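4.2 Acceptance rules for simulated bimanual runs

Most of the written practice we found is for hardware. Guarding, stop categories, who may stand where. Very little covers the simulated side, even though at Hadelport every policy passes through simulation before anyone signs off on a cell. The Fallard rules (our working name, after the lab where the first draft was written) try to fill the gap. There are 7 of them. Only the ones bearing on start state and inter-arm clearance are dealt with in this section, the rest are in 4.3.

Rule 1, start state. Both grippers open, nothing held, and each wrist view saved before the first command goes out. Sounds trivial. In our first batch of 600 runs the start view was not saved at all, and when results drifted in April we had no way to tell a changed scene file from a changed policy. The batch was thrown out.

Rule 2, the other arm counts as an obstacle. Always, including when it is parked. A lot of code treats the second arm as a colleague and leaves it out of the collision set untill both arms are moving. Figure 6 gives a wrist view of the kind Rule 1 asks for, own fingers open in the foreground and the other arm's gripper hanging ahead.

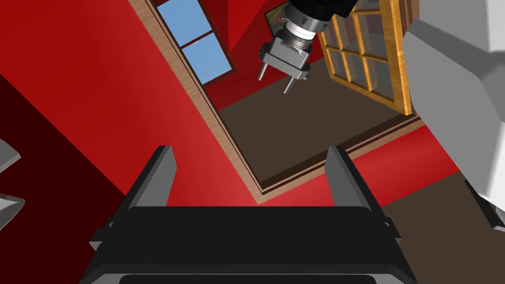
Figure 6. Wrist view in a rendered room, second gripper in view.

Kaewmanee objected that a clearance rule written for simulation gives a false sense of rigour, as contact models differ between simulators and a margin that holds in one means little in the next. Better, in that view, to require the margin be reported and leave the threshold to whoever runs the real cell.

We accept part of this. Rule 2 now asks for the minimum inter-arm distance per run, with the simulator version and time step beside it, and sets no pass mark. What we kept is the obligation to report every run. Averages over 1,000 episodes hide the single bad one, and the single bad one is what a safety reviewer wants to see first.

Rule 3, scene colour and lighting. Log them. Wall colour, light positions, the random seed behind both. Sindetti, our logging tool, writes these to the run header by default but the option can be switched off and often is, to save space. Under the rules a run with an empty header is not a valid run. No exceptions for pilot work, that was argued over at length and the stricter wording stayed.

Camera naming is still unsettled. "Left" and "right" get used for the arm, the finger and the veiw, sometimes all in one file. For now we require the arm name first, then the camera, and leave fingers to the appendix.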